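Sullent River Group
Minutes of the July meeting, Statstead

Present: Vaughan Henare (chair), Marichka Savchuk (minutes), Arsen Panasiuk, Azra Pavlović, Renji Hamada

The meeting opened at 6:30 p.m. The minutes of the previous meeting were approved with one correction: the side channel is on the left bank at Kostiuk Meadow, looking downstream.

1. Bank erosion at Tavamell bend

Arsen walked the outer bank after the spring high water. The edge has moved back two meters at the worst point, next to the old fence line. The lower part of the bank is sand and the upper part is clay, so the river takes out the sand first and the clay drops in blocks. Several blocks are still lying at the foot of the bank and are giving it some cover for now.

The county engineer's letter suggests rock along the whole outer bend. Renji said rock would hold at the bend but the current would then work on the next soft stretch, where the footpath comes close to the water. He prefers live willow stakes along the toe, with brush bundles behind them. Vaughan asked whether willow would hold through a winter flood in its first year. Renji said it might not, and that losses should be allowed for in the order.
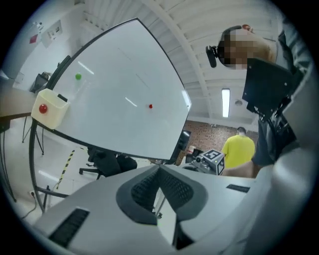
Azra said she wasn't against willow but wanted it on record that the landowner at the bend has been told to expect rock, and that he should hear about any change from us before he hears it from the county. She also asked who would pay for replacements if the stakes wash out. There was no clear answer. The landowner's agreement covers access only.

Agreed: Arsen to get a price for 80 meters of willow staking. Vaughan to call the landowner before the next meeting. No reply to the county until both are done.

2. Kostiuk Meadow side channel

The channel was opened to take water off the main river when it runs high. It is silting up at the upstream end and only carried water for part of the spring. Marichka showed her cross-section drawings. The bed at the inlet is now higher than the design level, and grass has started to grow on it.

Discussion on whether to dig it out this fall or leave it another year. Arsen thinks the inlet is at the wrong angle and will fill again whatever is dug out. Azra pointed out that the permit allows work in the dry months only and that a new angle would need a new permit. Left open. Marichka to send the drawings to the county and ask for their view.

3. Gauge and monitoring points

The staff gauge at the footbridge is readable again after cleaning. The lower bank pins have been found except for the one by the culvert, which is assumed lost. Renji will put in a new one farther back and note the change on the sheet, so that old and new readings don't get mixed.

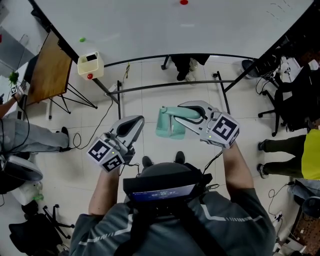
Silt on the gauge steps has to be cleared after each high flow, and at present people bring whatever they have at home. The steps are slippery and the bottom one is often under water. Vaughan asked that a shovel and a stiff broom be kept in the locker at the bridge. Marichka would like a bin or dustpan on a long handle as well, in light green like the one held just off the tiles in the picture above, as the last dark one put down in the nettles was never found. Agreed, to come out of the small tools budget.

4. Money

The grant for bank work stands at $3,000, unspent. It can be used for materials but not for hired machinery. If the Tavamell price comes in above that, the staking will be done in stages starting from the upstream end.

5. Other business

Azra reported that the information board at the Statstead parking area still shows the river's old course. Renji has a newer map and will pass it to her.

Arsen asked for help with bank pin readings in the first half of next month. Two people are needed, with waders. Names to him by email.

The meeting closed at 8:10 p.m.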